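Home > Workshop and Shed > Pegboard for a small utility room, painted or bare?

fennelrow
Posted in October, 7.12 pm

We moved to Brorkomby in the spring and the utility room is the last thing left to sort out. It is narrow, with a pale wood floor I don't want to damage, and one long wall with nothing on it. I want to put up pegboard for the dustpan, the iron, extension leads and so on. The wall measures 1,620 between the door lining and the boiler cupboard, and the widest sheet the shop at Sernmont will cut for me is 1,579, so there will be a gap one end or the other unless I centre it.

Two questions. Should I buy bare hardboard and paint it, or get it white to start with? And will it carry an iron?
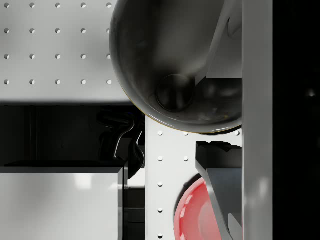

White board with round holes, the look I'm after.

I've read the sticky on wall fixings, so please don't just send me back there.

gatepost_2
Buy it white. I painted mine and the holes filled up. I spent an evening poking them clear with a skewer and they still look rough. If you must paint, use a small foam roller with hardly anything on it, and do two or three thin coats.

Weight is down to the battens behind it. Put an upright batten every 300 and screw through into those. An iron is nothing.

oldtin
Disagree about the paint. Spray it outdoors on a still day and the holes stay open. I did a whole garage that way. Shop-bought white marks easily and you can't touch it up because you never find the same white.

gatepost_2
You can touch it up with any matt white if you're not standing with your nose against it. It's a utility room.

fennelrow
Thanks both. There's no outdoor space here apart from a shared yard, so spraying is out. I think it will be white from the shop.

Next thing. My other half thinks we should forget the wall and lay the board flat as a worktop over the old chest, with pegs as dividers to stop things sliding about. Has anyone done this?

marrowfat
Yes, I've had one flat for four years. It works well for baskets and trays. Put a peg either side of each one and it stays put when you reach over for something. Small things like screws go straight down the holes, so keep those in a tub. You also need a solid sheet underneath or it sags in the middle.

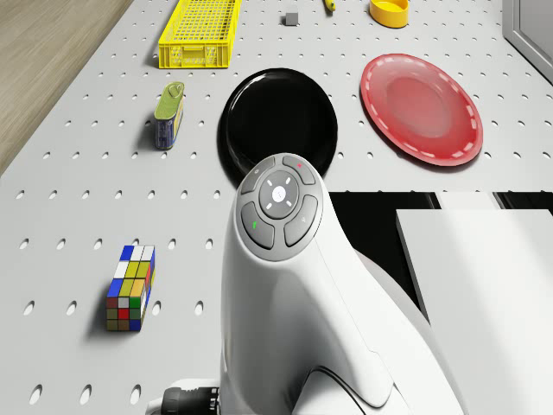
oldtin
I would never do it flat. Crumbs, washing powder and dust all go through the holes and sit underneath where you can't get at them. You'll be lifting the thing out every month to sweep. The point of pegboard is that it gets stuff off your surfaces, and here you are making a surface out of it.

marrowfat
Mine lifts out in one piece. I run the vacuum over it and that deals with most of it. I take it up twice a year, not every month.

tapwasher
If it is going over a chest, check the chest is deep enough. I used an Ikeo one and the board overhung at the front, so I kept catching my hip on it. I trimmed it down in the end and sanded the cut edge. Clamp a scrap of wood behind the cut or the face will chip.

fennelrow
The chest is 1,441 long so the board would need cutting anyway. I could have the offcut on the wall for the leads.

On the wall version, does the bottom edge need to be off the floor? The floor boards run right up to the skirting and I mop in there.

gatepost_2
Yes, keep it well clear. Hardboard swells once water gets into the edge and it doesn't go back. Seal the cut edges as well, whichever way you use it. Watered down PVA will do, left overnight.

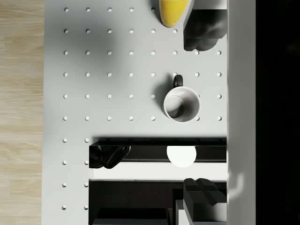
oldtin: PVA is no good for that, it goes soft again when it gets wet. Use varnish or leftover gloss on the edges. Two coats, and let the first one soak in.

gatepost_2
It's lasted on mine.

oldtin
Yours is in a dry garage, you said so in the other thread.

tapwasher
Could you use the metal stuff instead? Admasu do a steel panel that takes the same hooks. It costs more but you can forget about swelling.

marrowfat
Check the hooks before you buy steel. My old ones were made for thick board and rattled about in it.

fennelrow
Steel is over budget. I've decided on white hardboard, flat on the chest with a ply sheet under it, offcut on the wall above, varnish on the edges. Picking it up from Sernmont after work. Does anyone know if they charge per cut or is the first one free?

gatepost_2
First two were free when I went. Ring them before you go, the saw is often out of action.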